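Dernlow Cup Return: progress report to the Wurkmont Fund
22 December 2019
Prepared by Evelien Leemans

Summary

The project collects used plastic drink cups from the shops and offices near Dernlow station, washes them, and sorts them for reuse or recycling. The grant covers two collection rounds. The first is finished and the second is under way. Spending is within budget except for transport, which is explained under Costs.

Collection

Our target for the first round was 1000 cups. We took in 1124. Most came from the office buildings on the north side of the station, where the cleaning staff agreed to keep cups out of the general trash. The return bin at the station entrance did less well. People used it for food waste and bottles, and a lot of what we pulled out of it was too dirty to be worth washing. In November we moved it next to the ticket machines and put a narrower lid on it. The contents have been cleaner, although the bin fills more slowly.

We had planned on nearly 2000 cups across both rounds and still expect to get there.

Washing and sorting

Washing is done in the back kitchen at Pindness Hall, which we have in the mornings. Cups are rinsed, soaked, washed by hand and left upside down on racks overnight. Lids and straws are taken off first and go into a separate sack. Kamil Mikuš runs the sorting table and wrote the instruction sheet for new helpers.

Cups are sorted by the feel of the wall, by color, and by whether they are printed. Clear unprinted cups are the easiest to place. Cropper, the recycling firm, takes them without questions. Frosted cups with shop printing are slower. Cropper wants them kept apart, and they have to be stacked by size because the rims differ and mixed stacks jam.
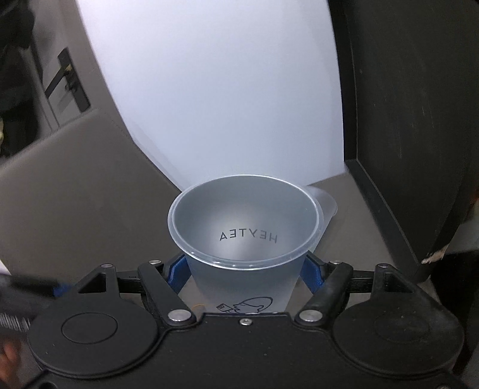 Bubble tea and fruit tea cups have turned up more often than we allowed for in the proposal. HEYTEA cups, with the name and the line drawing of a person drinking, are kept in their own stack. They are sturdy enough that two of the art teachers at Pindness School have asked for a supply to use as paint and brush pots. We would like to count these as reused in the final figures and would be glad to know if the Fund agrees.

Cracked cups, and any with a split rim, go straight to Cropper.

Costs

Detergent, racks and gloves came in slightly under the estimate. Transport is over. We had assumed one van trip every other week, but the kitchen has no room to store full sacks and we have had to go weekly. We have moved the money left from the printing line to cover this and are not asking for more.

Next steps

The second round runs to the end of January. Before then we need a lockable storage space, and Kamil is talking to the hall about the cupboard under the stairs. We also want to replace the instruction sheet with one that has the cup types drawn on it. The final report will give totals by cup type and the weights from Cropper's receipts.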